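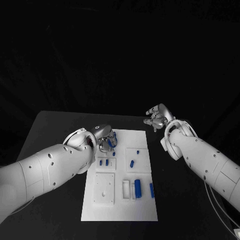 公衆衛生政策論 第6回 配布メモ
アルコール産業と地域の健康 ― 「商業的決定要因」の続き

前回の補足から。
用量反応の話で質問が多かったが、今日は個人の飲酒量はいったん脇に置く。売る側、許可する側、測る側の三つ。試験範囲は2節と4節。3節は読んでおくこと。

1. 用語
商業的決定要因=企業の活動が健康に及ぼす影響の経路。製品そのもの、価格、流通、広告、ロビー活動、研究助成。教科書の定義はもう少し狭い(製品と広告が中心)。この授業では広いほうを使う。
「有害な使用」という言い方に注意。誰が使い始めた言葉か、どの文書で使われているか。使用者側に問題を置く表現になりやすい。レポートで使うならカッコつきで。

2. 販売店密度
密度の測り方は主に二通り。
・人口あたり店舗数
・最寄り店までの距離(道路距離。直線距離でやると川のある町で大きくずれる)
どちらを使うかで結果が変わることがある。人口の少ない地区では前者が跳ね上がる。分母が小さいだけのこともあるので地図も必ず見る。

事例:Hundby地区
人口が少なく、港の周辺に店が集中。許可台帳に載っている販売店は47、うち夜間営業の許可があるのは10。
台帳は更新が遅い。閉店した店が残っている。現地確認をしていない論文は割り引いて読む。
救急搬送との関連は、夜間許可店だけに絞ると見えやすい。全店だとぼやける。ただし横断データなので、店が多いから搬送が多いのか、人が集まる場所に店ができるのか、これだけでは言えない。
→ 試験で「密度が原因である」と書いた答案は減点します。毎年いる。

3. 産業側の文書をどう読むか
Lakshmi Raju先生の集中講義(6月)の資料から、許可をもらって抜粋。

Furnari社の社内文書、144件を検索語で抽出して分類したもの。検索語は「責任ある飲酒」「若年」「地域貢献」「最低価格」など。英語版の語リストは別紙。
分類の軸:
a 規制への対応
b 研究者、学校への資金提供
c 地域団体との関係づくり
d 広告の自主基準
一件が複数にまたがる場合は両方に数える。だから合計は件数と合わない。合わなくてよい。

目立つのはb。学校向け教材「Kurby」は配布元が財団名になっていて、教員側からは資金の出どころが見えにくい。中身は「断り方の練習」が大半で、価格や広告の話は一行も出てこない。何が書いてあるかと同じくらい、何が抜けているかを見る。

限界。公開された文書は全体の一部。残りやすい文書と残りにくい文書がある(電話、会食は残らない)。文書がないことを活動がなかった証拠にしない。検索語から漏れたものもある。読み手二人で分類して、不一致は協議。一致率は資料の脚注。

4. 政策の選択肢
価格:最低単価制、酒税。根拠は比較的強い。低価格帯を多く飲む層に効きやすい。逆進性の反論への答え方を考えてくること。
入手しやすさ:営業時間、店舗数の上限、年齢確認。時間規制は安く導入できるが、隣の自治体に客が流れると効果が読めなくなる。
広告:全面禁止、時間帯規制、自主規制。自主規制の評価は、誰が評価しているかを先に確認。
教育:単独では行動変化の根拠が弱い。なのに一番採用されやすい。理由を二つ以上挙げられるように。

Joseph町の調査では、住民266人に上の四つへの賛否を聞いている。教育への賛成が最も多く、価格がもっとも少ない。有効性の順番とほぼ逆。設問の順序が教育から始まっているので、その影響もあるかも知れない。回収は郵送のみ、高齢層に偏り。若い人の意見として引用しないこと。

5. 利益相反
論文を読むときの順番:資金→著者の所属→謝辞→本文。謝辞を飛ばす人が多い。
「申告なし」と「利益相反なし」は別。雑誌によっては申告欄がそもそもない時代がある。
業界が資金を出した研究はすべて誤り、とは書かない。どの問いが立てられて、どの問いが立てられていないかを見る。たばこの回でやったのと同じ手順でよい。

課題
自分の住んでいる市町村の酒類販売に関する規則か計画を一つ選び、
(1) 誰が策定に参加したか
(2) 事業者の意見はどの段階で入ったか
(3) 4節のどの選択肢が採られ、どれが出てこないか
A4で二枚まで。図表は別に一枚可。出典は必ず。自治体サイトのURLだけはの引用は不可、文書名と作成年も書く。
締切は2019年11月20日、事務室のボックスへ。メール提出は受け付けません。

次回:超加工食品。章の前半だけ読んでくること。後半は時間がないので飛ばします。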